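Bench notes, December

Cider vinegar trial, batch 3

Saadet pressed the last of the Bellamy juice on Saturday morning and left it in the two glass carboys by the north wall. Starting gravity 1092 on the sugared one, which is higher than I wanted. Omar thinks the scale was off when he weighed the sugar. Checked it against the 400 g weight and it reads fine, so I'd guess the bag got added twice.

Diluted with boiled water and pitched again at 4:30 pm. Room was at 73 F. Airlock moving by the time Joelle locked up.

Carboy 2 (no sugar) is ahead of it. Smells clean, slight haze. Racked 60 ml for titration and put the rest back under the cloth – the rubber bung from Gillden doesn't seat properly, so don't use it.

Fruit for batch 4

Ha-rang wants a sweeter red apple in the blend. I'd go one part in four at most, or we lose the acid. Cut and taste before pressing, and write down which tree row they came from. 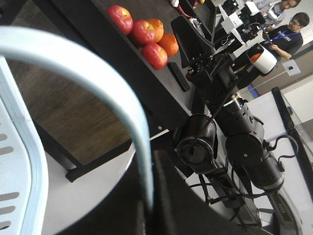 To do

Order mother from Lastomier, small jar only.
Ask Shigeru for his pH meter back.
Relabel carboy 1 with the new gravity once it settles.
Wash the press cloths – cold water first, no soap.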